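Grallska Housewares Fair, Second Day

I went to Grallska because a reader wrote in to say the tableware hall had been "completely rethought" this year. I have been hearing that about one hall or another for a long time, and I paid my own train fare, so take the grumbling below with that in mind.

The catalog lists 186 exhibitors. It also lists several of them twice, once under the maker and once under the importer, and in Hall 2 I kept arriving at a stand I had already visited from the other side. A day ticket bought at the door costs 60, coat check extra. For that you get a tote bag with a catalog in it and a voucher for coffee that only one counter accepts.

Most of the talk this year was about color. Trulla had the biggest stand and the loudest claim, that its new plates are "scratch-free for life." I asked whose life. The young man on duty went to find someone, and I was given a leaflet. The leaflet says the plates passed 536 wash cycles, which sounds like plenty until you run your dishwasher every night, in which case it is well under two years. It doesn't say what detergent was used or who did the washing. I asked for the test report in March, when the range was first announced, and I'm still waiting.

Red-orange is apparently the color we will all be eating from next. I don't mind it under rice or a fried egg. Under anything in its own family I have my doubts.
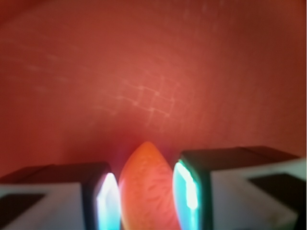
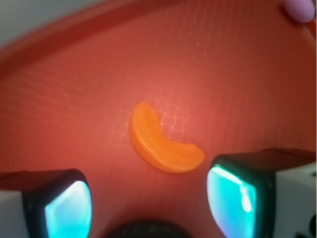

Red-orange up close, and an orange segment shape on a red-orange plate.

Karaki was quieter and I liked it better, though not as much as the trade press seems to. The bowls stack properly. The mugs have a handle you can get three fingers through, which should not be news. When I asked the price, I was told it depended on the market, and when I named my market, I was told it had not been decided. The same bowls were in last year's catalog with a different name and a slightly narrower foot. I have the old catalog at home and checked.

Flundix makes storage tins, and had hired a string trio. I could not hear a word the sales staff said. The tins have a new lid that is supposed to close with one hand. I managed it on the third try, with a hand that was also holding a catalog, so maybe that is fair to nobody.

The afternoon talk on "the honest table" ran late and was mainly slides of other people's restaurants. I left before the questions. Lunch was a cheese roll, eaten standing up, since the seating area had been given over to a display of chairs you were asked not to sit on.

Would I go again? For the small makers along the back wall of Hall 2, possibly. They had prices on cards and knew what their glazes were made of. The organizers put them next to the loading doors, where there was a draft all day. If you're only going for the big stands, read their brochures at home and keep your 60.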